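4.2 台所の片づけはどこまで任せられるか

さて、ここからは私がいちばん気になっていた話です。機械はもう台所を片づけられるのか。前節の積み木では気持ちよく動いてくれた方策Skodixを、今度はシミュレータStillowの台所に連れていきました。課題は5種類、どれも「調理台の上の物を箱に入れる」の変形です。試行は課題ごとに100回、初期配置は毎回変えています。

正直に書くと、私はかなり楽観していました。箱は口が広いし、相手は食器や調理道具です。共著者のHauwa Bakoは最初から「まな板で詰まるよ」と言っていて、まあ、その通りになりました(くやしい!)。

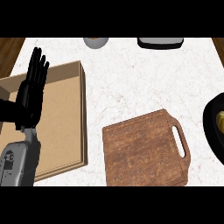 図3 Stillowの調理台環境。左に段ボール箱とロボットハンド、右下に持ち手穴のあるまな板。

何が難しいかというと、平たい物は指を差し込む隙間がないんですね。人間なら端まで滑らせて、浮いたところをひょいとつまむ。Skodixはこの「いったん滑らせる」をなかなか思いつかず、真上から押さえては離す、を延々とくり返します。持ち手の穴に指をかければよさそうなものですが、穴を狙った試行はごくわずかで、しかもたいてい板を回してしまいました。

それでも全体で見ると、ほぼ500回のうち……と書きかけて数え直しました。初期配置で物が重なった分を捨てて追加で回したので、有効な試行は614回です。器の課題は安定していて、見ていて安心できます。フライパンは縁を握るところまではいいのに、持ち上げると中身ごと傾きがち。食材を先に出す、という段取りが方策の中にまだないのだと思います。

Ishbel Galbraithは、デモを1000本まで増やせば滑らせる動作も出てくるはずだという意見です。私は半信半疑で、デモの数より、失敗したあとのやり直しをどう見せるかのほうが効くと考えています。というわけで、いまのところ家の台所を丸ごと任せる気にはなれません。器だけならお願いしたいです。やり直しを含むデモの作り方は4.3節で述べます。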